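Bruised ribs after coming off my bike — how long before I can sleep on my side?
Posted in Knocks and Sprains

Noreen Qureshi
Came off on the hill into Kitcombe in September and met the handlebars on the way down. The minor injuries unit pressed everything that hurt, listened to my chest and sent me home with a leaflet. Breathing is fine. Sneezing is a religious experience. I'm 68 and a devoted side sleeper, currently propped upright like a bishop on a tomb.

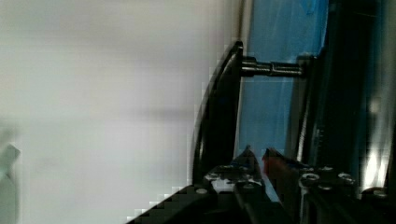
The leaflet says "a few weeks", and I'd like to know whose. Also, should I be strapping it up? My neighbour swears by a crêpe bandage, but then he swears by most things.

Marisa Bortolotti
Don't strap them. It stops you breathing deeply, and that's how people end up with a chest infection on top. Take regular painkillers if you're allowed them, and hug a pillow when you cough. Mine took 28 days before I could lie on the bad side, and I complained for all of them.

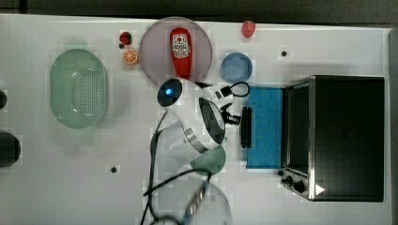

Some people find lying on the sore side easier, oddly enough, so it's worth a cautious go. If you get short of breath, run a temperature, cough up anything nasty or get a pain in your tummy or shoulder, go back and be seen the same day — handlebars can do more than ribs.

Ettore Bianchini
Had this in Grudgate years ago. Slept in an armchair. Still got the armchair.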